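# laundry-notes (README)

Plain text wash log for the shared laundry at Horrocks, plus the scripts that tidy it up. 3,121 rows at last export. One row = one load.

Started by Carol Stockdale in a paper notebook, typed up by Wayne Ackroyd. Expect gaps. February is thin, notebook got left at Komer.

## Files

- loads.csv - main table
- fabrics.csv - lookup for the fabric codes
- stains.csv - free text, messy, read before you join on it
- tidy.py - fixes dates, drops blank rows, thats it

## Columns

load_id, machine, temp_c, program, fabric, kg, detergent_ml, note

machine is the number on the machine sticker. Use that and not the position in the row, they got moved once.

temp_c is what was picked on the dial, nobody measured the water. Blank = cold. 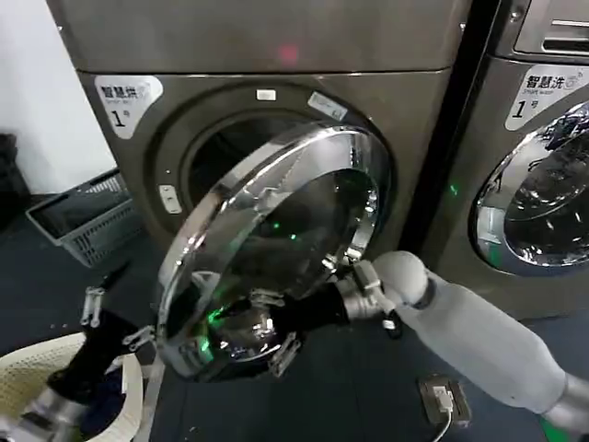
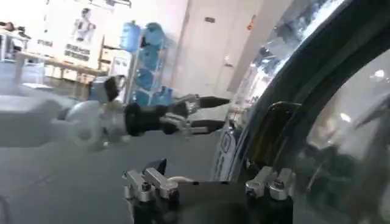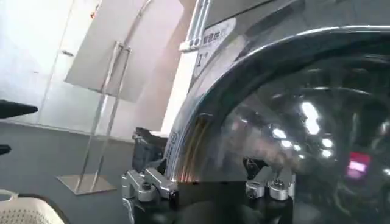
kg is from the hanging scale. Scale reads heavy by 200 g, tidy.py takes that off. Don't subtract it twice (Wayne did, see the old branch).

detergent_ml is liquid only. Powder loads have 0 there and "pwd" in the note. If you want a dose per kg, filter those out first or the averages come out silly.

## Known problems

- 17 rows with no fabric code. Left as is.
- Wool and silk share code W up to load 80. Split after that, can't be fixed backwards
- "Eco" means two different programs depending on machine. Check the program before comparing run times
- Gøran Dalen logged towels as bedding for a while. Keir Galbraith recoded most of them, probaly not all
- notes have commas in them, quote your fields

## What it's OK for

Dosing questions, which fabrics come back for a second wash, how full people load. Not for energy use, there's no meter data and the temps are only settings.

## Running it

python tidy.py loads.csv > clean.csv

Needs nothing extra. Slow on the stains join, go get a coffee.

## Changes

Corrections to Neville Dunmore, include the load_id. Please dont edit loads.csv directly, send a diff.

Last updated: February

Related

- Plamlow dryer log
- Geseo stain codes, short list
- Line drying times by fabric
- Notebook scans, part 2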